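Themis Kourkoulas
Spent the afternoon in sim comparing two gripper setups on the same two-arm robot. Living room map, same light settings, same start pose. Notes in this thread.

First one is the Nivton two-finger. Second is the Zervas, same stroke on paper, stiffer fingertips.
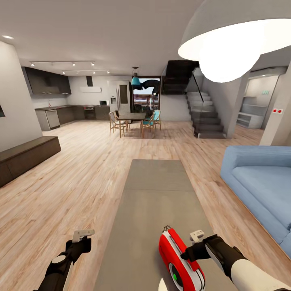 Can you swap grippers without retuning the controller?
Only if the finger mass is close. I had to drop the wrist gain by 4 percent for the Zervas.

I ran 124 grasp attempts per gripper and threw out 6 where the planner timed out before the arm moved. Those go in a separate log.

Wrist view matters more than I expected. With the fingers closed they take up a big part of the picture, so I only run detection with the gripper open. 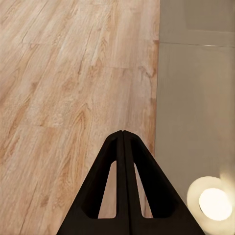
Themis Kourkoulas
@themiskourkoulas

Kyung-hwa Ahn asked about lighting. I left the lamps on. Bright spots bother the depth estimate, and I'd like to know that now and not on hardware.

The head camera has the easier job. It gets the whole object plus the surface under it, so I use it for the first pose guess.
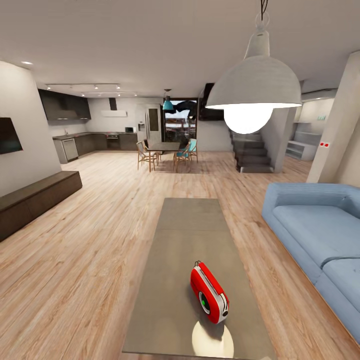 Red radio on the gray table, pendant lamp on.

Wrist camera takes over for the last part of the approach. The handoff is where most of my misses come from, with both grippers.

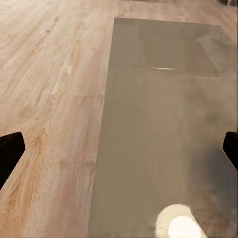
I'm going to try a 2 frame overlap between the cameras before I blame the fingers. If that doesn't help, the Cunholm controller is next on the list. Config files go up on the Bultulgate page tonight.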